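## 4. Late and incomplete asset declarations

### 4.1 The files

Elected members and senior officers in the districts of Dumel, Gusen, Ojo and Borelow must declare what they own and what they owe once a year. The form is the same in all four. It is handed in at the district registry by the last working day of March, and the registrar stamps it on receipt. Copies are open to the public on request, though the home address and bank account numbers are blacked out before a copy leaves the building.

We asked for every declaration due in the most recent filing year and received 210. A form was treated as on time if its stamp fell on or before the last working day of March. Where the stamp could not be read, we used the entry in the registry's day book. In Gusen the day book had been kept in pencil and some lines were faint, so two of us read it separately and compared notes afterwards. We agreed on all the entries we needed.

Of the forms received, 138 were on time. The rest were late, and a late form was more likely than an on-time one to have at least one section left blank. We did not try to find out whether what people wrote was true. That would have meant land records, company records and vehicle records, and only the first of these could be searched without a court order in all four districts. The findings in this section concern whether the form was filed and filled in, and nothing further should be read into them.

### 4.2 What was left blank

The form has six sections: land and buildings, vehicles, shares and business interests, cash and deposits, household goods and other movables, and debts. A person with nothing to declare in a section is told to write "none". A blank is therefore different from a nil entry, and the guidance sheet says so in its second paragraph. In practice the registries did not send forms back for blanks. Borelow was the only one where we found letters asking the filer to complete a section, and those letters had gone only to newly elected members.

Land and buildings was the section most often filled in properly. This is easy to understand. The land register can be checked by anyone, and local newspapers do check it, mostly in the weeks before an election. Vehicles came next. Business interests were more mixed. Some filers listed a company and gave no share of ownership. Others gave the share and left out the name of the company, with a note such as "family firm" or "as last year". In Ojo the phrase "as last year" appeared in forms where the previous year's entry was itself "as last year", and we had to go back through the older files to find out what was meant. In one file the original entry was missing altogether.

Household goods gave the most trouble. The form asks for a total value and, for single items above the threshold, a short description. It does not say whether the value should be the price paid, the price the item would fetch now, or the insured value. Filers used all three, sometimes on the same page. It does not say either how to treat goods that belong to a husband or wife, or goods bought as a set. A dining table and its chairs could be one item above the threshold or several below it. We found both readings in Dumel, and the registrar had accepted both.

Debts were blank more often than cash and deposits – a result we had not expected, given that debts lower a person's declared net worth. A possible reason is that the debt section is on the back of the last sheet. In the copies from Gusen the back had not always been scanned, and we asked for these again before coding them.

### 4.3 How registry staff saw the problem

We held five interviews with people who handle the forms. Each district is represented at least once. We do not give posts or say which remark came from which office, as the offices are small and the speakers could be picked out. Notes were taken by hand and sent back for correction.

All the interviews touched on time. Forms arrive in a rush in the last days of March, when the same staff are also closing the accounts for the quarter. Stamping a form takes a moment. Reading it takes much longer, and no part of the staff budget is set aside for reading. Two of the offices had asked for a part-time post and been refused. The others had not asked.

There was less agreement on penalties. The rules allow a fine for late filing, but it has to be proposed by the registrar and approved by the district council, whose members are among those who file. We found no fine on record in Ojo or Gusen. Dumel had proposed fines in an earlier year and the item had been put off from one meeting to the next until the term ended. Borelow publishes a list of late filers on the noticeboard and on its website, and staff there thought this did more than a fine would. Borelow did have the best record on time. It is also the smallest of the four, and most of its filers work in the same building as the registry, so we would be careful about crediting the list.

Household goods came up in every interview without our raising it, usually as a complaint about the wording of the form.

**Figure 1.** A dark green sectional sofa with cushions.
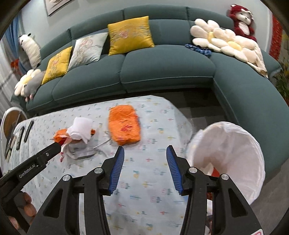
One member of staff said that she had stopped querying the household section altogether, that every call ended in an argument over what counted as one item, and that she would sooner see the threshold raised and the descriptions dropped than go on collecting figures she could not use. We heard milder forms of the same view elsewhere. One office wanted to keep the section but ask only about jewellery, artworks and livestock, which are the goods most likely to hold their value.

### 4.4 Limits

The files cover a single filing year, and it was not an election year. Filing may well be better, or at least faster, when members expect opponents to read the forms. We also depended on the registries to give us everything. In Dumel and Borelow we could compare the files with a printed list of those required to file. In Gusen and Ojo there was no such list, and a person who never filed and was never chased would not appear in our data at all. The share of on-time forms in those two districts should for that reason be treated as an upper figure.

Section 5 turns to the procurement files from the same districts, where the offices keep a numbered register and missing papers are easier to trace.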